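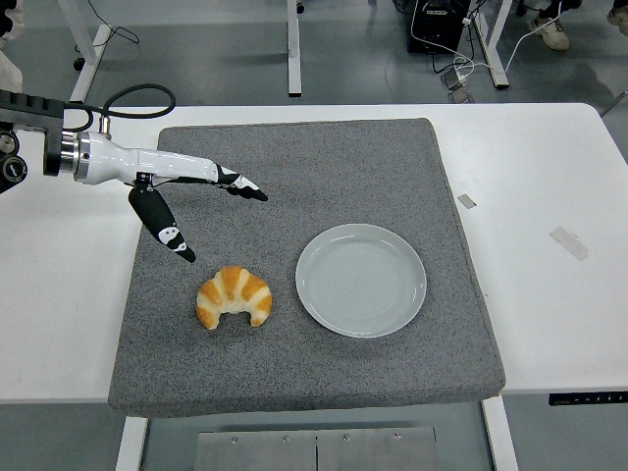

Gray carpet, white table. Long carpet thread, mute me now if you need to 🧵

---

So I've spent most of September learning about carpet remnants and I have to put it somewhere. My partner has heard enough.

---

Background for the new people: we rent the upstairs of an old house on Sener Street. It's 600 square feet, all bare floorboards, very pretty in the listing. The downstairs neighbor, Montri Thongsuk, is the nicest man alive and could hear me put down a spoon.

---

He never complained, which made it worse. He just asked me one evening, very gently, if we had gotten a dog. We don't have a dog. That was me walking to the fridge.

---

First thing I did was price real rugs. The one I liked was $199 and it would have covered the part of the living room we don't walk on. The big ones I won't even type out.

---

Then a coworker said the word "remnant" and my life changed!! A remnant is the end of a roll. Somebody carpets their den, there's a piece left over, the store wants it gone. Same carpet, weird size.

---

Best place near me by a mile is Bovon Flooring, out past the car wash. The front looks like a regular showroom and then you go through a door and there's a 2,000 square foot back room with nothing but rolls standing on end. It smells like a new car and a school library had a baby.

---

Tips for the back room: bring a tape measure and your room sizes WRITTEN DOWN. I thought I had mine memorized. I had the bedroom and hallway swapped and nearly bought a very long beige tongue.

---

Also wear shoes you can kneel in. The tags are all at ankle height for some reason.

---

OK, types, quickly, for people who are where I was a month ago:

**Loop pile** - the yarn makes little loops, looks tight and flat, holds up well in hallways. Cats love to pull it.

**Cut pile** - loops are snipped so it's soft on top. Shows footprints and vacuum tracks.

---

**Needle-punch** - flat, felty, often what you find in offices and entryways. Cheap. Not cozy, but easy to cut with a utility knife and it lies down nicely. I have a real soft spot for it now, which is a sentence I did not plan on typing this year.

---

Color talk: I went in wanting green. I came out with gray. Everyone comes out with gray, the remnant room is mostly gray, and it does hide a lot of crumbs.

---

My living room piece is a cut pile that was tagged "Phetsri - Fog". I don't know if Phetsri is the maker or the style or somebody who ordered it and changed their mind. It was $75! For something that goes nearly wall to wall!

---

Now the part I got wrong. I figured carpet was carpet, so I unrolled it straight onto the boards, did a little dance, and texted Montri to ask how it sounded.

His answer: "Softer dog."

---

What you want is the pad underneath. The carpet takes the edge off the sharp noises (spoons, heels, keys) and the pad helps with the thuds. If your budget is tight, I'd go cheaper on top and better on the bottom.

---

For the pad I ended up with felt, the dense kind, no rubber bubbles. Foam felt great under my feet in the store, but the guy at the counter said it squashes flat where the couch sits. He had a square of old foam to show me and it was like a pancake.

---

That guy is Thongchai Phromma, by the way, and if you go to Bovon you should ask for him. He'll let you stand on things. He also talked me OUT of a more expensive pad, so he has my loyalty forever.

---

Edges! A raw edge will shed and fray, mostly on cut pile. You have options:

- pay the store to bind it (looks best, took them a week)
- iron-on binding tape (fine, a little wavy if you rush, I rushed)
- push it against the wall and put a bookcase on it (my hallway)

---

Cutting: flip it over and cut from the BACK. Draw your line with a marker, lay a straight metal edge on it, fresh blade, several light passes. I tried to do it in one heroic pull from the front and now there's a bite mark by the radiator. There's a plant on it. The plant is thriving, so whatever.

---

Put some scrap wood or thick cardboard under where you're cutting if you care about your floor. I rent, so I care very much about the floor.

---

Same goes for tape. Please don't put double-sided carpet tape on old varnish. A friend did it in her last place and lost a chunk of her deposit. I'm using a grippy mesh layer and furniture weight, and nothing has wandered so far except one corner by the door.

---

Small leftovers are useful too, don't toss them! I've cut mine up for:

- under the printer, so it stops walking
- the tops of the paint cans closet (long story, rattly closet)
- a square in the trunk for groceries
- the bench where I sort beads, since they don't bounce off carpet

---

Cleaning the new stuff: it will shed like crazy for the first couple weeks. Vacuum slowly, empty it more than you think you need to. I filled the canister with gray fluff so many times that I started to wonder if there'd be any rug left.

---

For the smell, windows open and patience. I tried the baking soda thing and mostly got baking soda in my carpet.

---

Someone in my replies is going to ask about stair treads so: our stairs are shared and the landlord handled those. She used a brown loop called Tredau and it's scratchy but you don't slip on it in socks. That's all I know about stairs.

---

Update on Montri, for everyone who's been asking (both of you). With the felt down in the living room and hall, he says he can still hear the washing machine and "some kind of jumping." The jumping is my exercise video. I'll move it to the bedroom once that floor is done.

---

Bedroom is next. I have my eye on an oatmeal loop at the very back of Bovon's that's a bit too short, and I keep thinking I could piece it under the bed where no one would see the seam. If you've joined two remnants at home with the hot tape, please tell me how bad it was.

---

Also taking opinions on whether a kitchen can have carpet. My partner says no. I say a small washable runner by the sink isn't really carpet. Replies are open, be nice to both of us.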